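Surgery Inspection Checklist: Decontamination, Waterlines and Waiting Area
Gusach Dental Practice, ground floor
Round: December, before first patient

Items are marked Pass, Comment or Action. A comment does not stop the room being used. An action does, unless the entry says otherwise.

1. Decontamination room

1.1 Dirty-to-clean flow marked on worktop. Pass.
1.2 Handwashing basin separate from instrument sinks. Pass.
1.3 Heavy-duty gloves, visor and apron at the dirty end. Comment. Visor scratched across the lower half. Replacement taken from stock during the round.
1.4 Washer-disinfector, Droltico unit. Daily spray arm check recorded. Pass.
1.5 Washer-disinfector weekly protein test. Comment. Result recorded but not initialled.
1.6 Illuminated magnifier working. Pass.
1.7 Steriliser, first cycle of the day. Steam penetration test strip kept with the printout. Pass.
1.8 Steriliser cycle counter. Reading 576. Agrees with the logbook.
1.9 Steriliser door seal. Comment. Light scale on the hinge side. Wipe with a damp lint-free cloth when the chamber is cold, and look again at the next round. If the scale has come back, report it to the service engineer.
1.10 Reservoir drained at end of previous day. Pass.
1.11 Pouched instruments dated. Action. 4 pouches in the extraction drawer with no date. Removed and sent back through the full cycle. Room remained in use with the other sets.

2. Surgery 1

2.1 Waterlines flushed at start of session. Pass.
2.2 Bottle emptied and left inverted overnight. Pass.
2.3 Handpiece couplings, no visible wear. Pass.
2.4 Curing light output. Comment. Reading within range but lower than at the last round. Tip has a film of set composite on one side. Clean and retest before the light is sent away.
2.5 Curing light shield fitted. Pass.
2.6 Sharps container below fill line, signed and dated on assembly. Pass.
2.7 Chair upholstery. Comment. Split in the headrest seam, 35 mm. Cannot be wiped down properly in its present state. Use a full headrest barrier and change it between patients until re-covered.
2.8 Local anaesthetic cartridges in date and kept in original packaging. Pass.

3. Surgery 2

3.1 Waterlines flushed at start of session. Pass.
3.2 Suction filter changed. Comment. Changed, but the old filter was left in the tray under the unit. Waste to go straight into the correct bag.
3.3 X-ray controlled area sign in place. Pass.
3.4 Oprea scaler, inserts checked against wear card. Action. 31 inserts checked across both surgeries. Those past the red line on the card withdrawn and put in the sharps waste. The scaler itself is in order.
3.5 Amalgam separator level. Pass.
3.6 Eye protection for patients, including a child size. Comment. Child size found in Surgery 1. One pair to be kept in each room.

4. Waiting area and children's corner

The children's corner was moved to the wall beside reception after the last round, so it is entered here for the first time. The same rules apply as for any surface in a patient area: hard, smooth where possible, and able to be wiped at the end of each session. 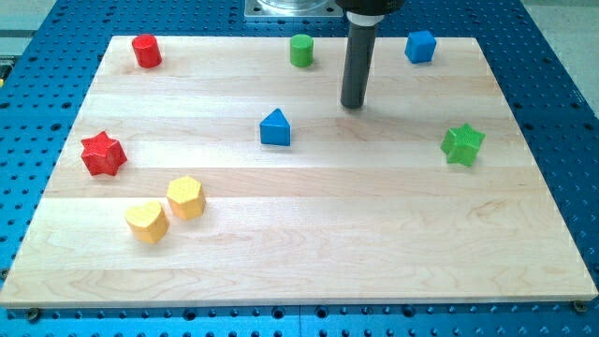 Items in the children's corner are to be checked one at a time, by hand, before they are put out. Look for cracks, lifting paint, sharp corners and parts that could come away. Anything small enough to be swallowed or inhaled by a child under three is not to be left out. Spread the pieces singly on a plain, light board, as with the small coloured blocks on the pale maple one, so that chips and dirt show up and no piece is missed underneath another. Wipe each face with detergent, then disinfectant, and leave for the contact time on the label. Soft toys and books with fabric pages are not accepted.

4.1 Toys wiped at end of session and sheet signed. Comment. Sheet signed for mornings only.
4.2 Low table, edges and corners. Pass.
4.3 Floor mat flat, no curled edge. Action. One corner lifts. Mat taken up until fixed down.
4.4 Route to exit clear. Pass.
4.5 Hand gel dispenser out of reach of small children. Pass.

5. Emergency equipment

5.1 Oxygen cylinder gauge and expiry date. Pass.
5.2 Defibrillator ready indicator showing. Pass.
5.3 Defibrillator pads in date. Pass.
5.4 Emergency drugs box, Gevon seal unbroken. Comment. Seal unbroken, but its number was not copied to the record sheet. Entered during the round.
5.5 Pocket mask present. Pass.

6. Carried forward

Headrest seam, Surgery 1 (2.7).
Steriliser door seal, second look (1.9).
Curing light retest after cleaning (2.4).
Floor mat fixing (4.3).
Afternoon signatures on the toy sheet (4.1).

Completed sheet to be kept in the decontamination folder, behind the steriliser printouts.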